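Regras que cabem numa folha: uma conversa com Huia Wihongi

Quando chego à Dunstan, às quatro da tarde, Huia Wihongi ainda está ao telefone e faz-me sinal para ir servindo o chá. É ela quem escreve, revê e (como diz a rir) defende com unhas e dentes o manual de boas práticas que as equipas da casa seguem quando gravam tarefas domésticas com pinças de mão, para ensinar robôs a arrumar, limpar e pôr cada coisa no seu sítio. O manual vai na sexta versão e já foi adotado pela Wokito, que tem equipas próprias em Darncombe.

“A primeira versão tinha 10 páginas e ninguém passou da segunda”, conta, já sentada, com as mãos à volta da chávena. “Eu tinha vindo da segurança industrial, estava habituada a procedimentos compridos, com anexos e definições. O Ashton, que na altura coordenava as gravações, devolveu-mo com uma frase escrita na capa: ‘Isto é para quem?’ Fiquei ofendida uma tarde inteira. Depois fui sentar-me ao lado das pessoas que gravavam e comecei outra vez.”

O que ficou foi uma folha, frente e verso. De um lado estão as regras antes de gravar; do outro, o que fazer quando alguma coisa corre mal. Pergunto-lhe qual é a regra de que mais gosta e ela nem hesita: é a que obriga a escrever a tarefa, numa frase completa, antes de alguém pegar na pinça. “Parece uma ninharia, não é? Mas se eu lhe disser ‘arruma a mesa’ e disser o mesmo ao Manaia, cada um arruma uma mesa diferente. Os dois bem! E depois temos 900 gravações com o mesmo nome que mostram coisas que não são a mesma coisa.”
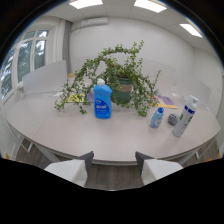

A regra que deu mais discussão, porém, foi a dos produtos de limpeza. Aslak Ekström, da Broltton, que reviu a quarta versão, queria que só se usassem embalagens vazias e lavadas; as equipas respondiam que uma garrafa vazia tem outro peso e que quem aprende com ela aprende mal. Huia acabou por encontrar um meio-termo: enche-se com água o que se pode encher, aperta-se a tampa e escreve-se na ficha o que lá está dentro. “Com os aerossóis não há água que nos valha”, explica. “Uma lata de spray ao lado de um detergente e de um esfregão é a coisa mais natural do mundo, qualquer pessoa tem isto em casa, e por isso mesmo a regra tem de ser clara: move-se de pé, pega-se pelo corpo, e a pinça não toca na parte de cima. Nunca.”

Também há um parágrafo sobre papéis, que ela me lê em voz alta com algum orgulho. Pastas e folhas podem fazer parte de uma gravação, desde que não tragam nomes, moradas ou assinaturas. Foi Kerubo Kombo quem insistiu nisto, depois de rever quase 2,000 gravações e dar com uma carta do banco perfeitamente legível. “A Kerubo telefonou à dona da carta, pediu desculpa e apagou tudo nessa mesma manhã. Não esperou por mim, e fez muito bem. Hoje está escrito assim: quem vê, apaga, e avisa depois.”

Falamos ainda um bom bocado sobre o direito de parar, que ocupa o topo do verso da folha. Qualquer pessoa da equipa pode interromper uma sessão, sem justificar – e Huia faz questão de que isso inclua quem chegou ontem. Manaia Gilchrist, que forma os novos, pede-lhes que parem uma gravação de propósito logo no primeiro dia, só para perderem a vergonha.

E a sétima versão? Sai em setembro, se tudo correr bem. Huia quer acrescentar duas linhas sobre o descanso do pulso e anda a ver o que pode cortar para lhes arranjar espaço, porque da folha única não abdica. “O Ashton sugeriu letra mais pequena”, diz, enquanto me enche outra vez a chávena. “Respondi-lhe na capa.”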